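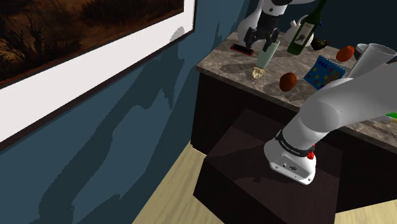
Inicio > Manuales > Interiorismo y percepción > Capítulo 6

Capítulo 6
El color de las paredes y lo que se dice de él

Pocas afirmaciones circulan con tanta soltura en el oficio como las que atribuyen a un color un efecto sobre quien lo mira. El azul calma. El amarillo despierta el apetito, o la alegría, o las peleas domésticas, según el folleto que se consulte. El verde descansa la vista. Los tonos oscuros empequeñecen una habitación y los claros la agrandan. El estudiante llega a este capítulo con esas frases aprendidas, a menudo sin recordar dónde las leyó, y el propósito de las páginas que siguen es que salga de él con menos certezas de las que traía.

No se trata de negar que el color importe. Importa, y mucho, a quien paga la pintura y convive con ella. Lo que se pone en duda es el salto que va de «este cliente se encuentra a gusto en su dormitorio azul» a «el azul tranquiliza a las personas». Entre una frase y otra faltan casi todas las preguntas que haría un lector atento: qué azul, con qué luz, en qué estancia, comparado con qué, medido cómo y por quién.

6.1 Un ejemplo de cómo nace una regla

Hace unos años, el fabricante de pinturas Brokino repartió entre decoradores un cuaderno en el que se aseguraba que las paredes de color azul verdoso reducían el estrés de los ocupantes. El cuaderno remitía a una encuesta con 549 participantes. Dicho así parece una base respetable. Conviene, sin embargo, leer cómo se hizo.

A los participantes se les enviaron por correo electrónico seis muestras de color, cada uno las vio en la pantalla que tuviera a mano y se les pidió que eligieran la palabra que mejor acompañaba a cada muestra. La lista de palabras la había redactado el departamento comercial. «Sereno» figuraba en ella; «frío», «triste» y «oficina», no. La mayoría escogió «sereno» para el azul verdoso, y de ahí el cuaderno extrajo su titular.

Nadie entró en una habitación. Nadie midió el estrés, ni bien ni mal. Lo que la encuesta recogió es una asociación verbal entre un rectángulo luminoso y un adjetivo, obtenida de gente que ya sabía, como sabemos todos, que al azul se le supone sereno. Es un dato sobre el idioma y las costumbres. Puede tener interés para quien redacta catálogos. Para quien tiene que pintar el dormitorio de alguien que duerme mal, vale bastante poco.

Catherine McIver, que dirigió durante años el taller de color de la escuela Rutherford, pedía a sus alumnos de primero que rastrearan el origen de una sola de estas reglas, la que quisieran. El ejercicio solía terminar en uno de tres sitios: un folleto comercial, un artículo de revista que citaba otro artículo de revista, o un experimento auténtico cuyas conclusiones eran más modestas que la regla. El tercer caso era el más instructivo, porque enseñaba cómo se pierden las cautelas por el camino.

6.2 Tres cosas que llamamos «color»

Buena parte de la confusión viene de que usamos una sola palabra para varias propiedades. Antes de discutir si una pared oscura encoge el cuarto hay que separarlas.

El tono es lo que suele nombrarse en la conversación corriente: azul, rojo, ocre. La luminosidad indica cuánta luz parece devolver la superficie, desde el casi negro hasta el blanco. La saturación describe la intensidad, lo lejos que el color queda de un gris de igual luminosidad. Un azul bebé y un azul petróleo comparten, con suerte, una zona de tonos; en lo demás se parecen poco. Si una investigación compara un rojo muy saturado con un azul pálido y encuentra diferencias, no hay manera de saber a cuál de las tres propiedades se deben. Un diseño tan descuidado no es raro en la literatura antigua, y es precisamente la que más se cita en los manuales.

A estas tres propiedades hay que añadir otra que los muestrarios tratan como asunto aparte y que el ojo no separa: el acabado. Un mate profundo y un satinado del mismo bote de tinte dan paredes distintas. El satinado devuelve reflejos, delata las irregularidades del enlucido y cambia según se mueve uno por la habitación. El mate absorbe, iguala y se mancha. Cuando un cliente dice que no le gusta «el color», el proyectista prudente pregunta primero por el brillo.

6.3 La luz manda más de lo que admite el muestrario

Una pared no tiene un color a secas. Tiene una forma de devolver la luz que recibe, y esa luz cambia con la orientación, la hora, la estación, el suelo, el edificio de enfrente y la bombilla. El gris elegante que se eligió a mediodía en la tienda puede volverse malva a las siete de la tarde en un cuarto que da al norte. No es un defecto de la pintura, aunque el teléfono del pintor suene como si lo fuera.

Shigeru Yagi, proyectista de la firma Hurkari, dejó de presentar colores en cartulina después de un encargo para un edificio de viviendas. Se habían aprobado en marzo, en una sala de reuniones con fluorescentes, los tonos de los rellanos. Pintados en su sitio, con la luz que bajaba por el patio, dos de ellos resultaban imposibles de distinguir y un tercero, que en la cartulina era un verde discreto, se leía como un pardo sucio. Hubo que repintar seis plantas. Yagi escribe en su memoria del proyecto: «Habíamos discutido durante semanas sobre un objeto que no era el que íbamos a construir».

De esa experiencia salió una costumbre que este manual recomienda sin reservas, quizá la única del capítulo: pintar un tablero grande, apoyarlo en la pared definitiva y mirarlo en varios momentos del día antes de decidir. Los tableros pequeños engañan. Rodeada del blanco de la imprimación, una muestra reducida parece más oscura de lo que parecerá la pared entera, y el cliente que la ve retrocede hacia un tono más claro que luego encuentra insípido.

6.4 ¿Encogen las paredes oscuras?

Esta es la regla que más se repite y merece un apartado propio. La versión habitual dice que un color oscuro acerca la pared y reduce el espacio. Los estudios sobre espacio percibido no la respaldan con la rotundidad que se le supone. La luminosidad del techo parece influir en la altura que se le atribuye. Con las paredes el cuadro es más confuso: los resultados dependen de cuántas se pinten, de si se distinguen bien las aristas, de la iluminación y de si al observador se le pregunta por la anchura, por la profundidad o por una vaga sensación de amplitud, que no son lo mismo.

Hay además un argumento contrario, igual de popular entre cierta clase de decoradores, según el cual los oscuros agrandan porque difuminan los límites del cuarto. Es ingenioso y puede que en algún caso sea cierto. El lector hará bien en notar que dos reglas opuestas conviven en el mismo gremio, a veces en la misma revista, y que ambas se enuncian con idéntico aplomo. Cuando esto ocurre, lo más razonable es sospechar que ninguna describe gran cosa.

Lo que sí puede decirse, con menos brillo, es que una pared oscura devuelve menos luz. Una estancia con poca ventana necesitará más puntos de iluminación si se pinta de un tono profundo, y el presupuesto debe recogerlo. También cambia lo que se cuelga encima: un paspartú blanco sobre un fondo oscuro produce un contraste fuerte, y la vista acude ahí antes que a la lámina. Esto puede ser lo que se busca o puede arruinar un grabado delicado. Depende de lo que haya que mirar en ese cuarto, pregunta que conviene hacer antes de abrir el muestrario.

6.5 El interés de quien habla

Un proyectista no trabaja en un laboratorio y no puede esperar a que los psicólogos se pongan de acuerdo. Tiene que proponer un color esta semana. La tentación de apoyarse en una regla es comprensible: «el verde relaja» cierra una discusión que «a mí este verde me parece bien aquí» deja abierta. El cliente paga con más gusto una ciencia que un gusto.

Por eso la carta de colores de Makovus, con sus 800 referencias agrupadas por «estados de ánimo», ha tenido tanta aceptación. Los grupos no corresponden a ninguna medición publicada, y quien la abra por la sección «Energía» encontrará dieciséis tonos, dos de los cuales aparecen repetidos, con otro nombre, en «Reposo». Como herramienta de venta funciona. Como argumento profesional obliga a quien lo usa a sostener algo que no sabe.

La postura que defiende este libro es menos cómoda. El proyectista puede decir lo que sabe — cómo se comportará un tono con esa luz, cuánto ensuciará, qué hará junto al suelo existente — y presentar lo demás como lo que es, una preferencia informada por la práctica. Algunos clientes se marcharán con quien les prometa serenidad por litro. Otros agradecerán que se les hable así, y de todos modos serán ellos quienes vivan entre esas paredes.

6.6 Qué se estudia en este capítulo

La primera parte revisa los sistemas de ordenación del color y sus limitaciones para el trabajo en obra. La segunda se ocupa de la iluminación natural y artificial, con tablas de reflectancia para los acabados más comunes. La tercera examina con detalle varios trabajos experimentales sobre color y estado de ánimo; se pide al alumno que lea primero el apartado de métodos y deje las conclusiones para después. La última reúne casos de vivienda y de oficina, incluidos dos fracasos del propio autor.

Antes de seguir, anote tres afirmaciones sobre el color que considere ciertas y escriba al lado de cada una de dónde la ha sacado. Guarde la hoja. Volveremos a ella en el apartado 6.19.

Contacto | Aviso legal | © Todos los derechos reservados | Volver arriba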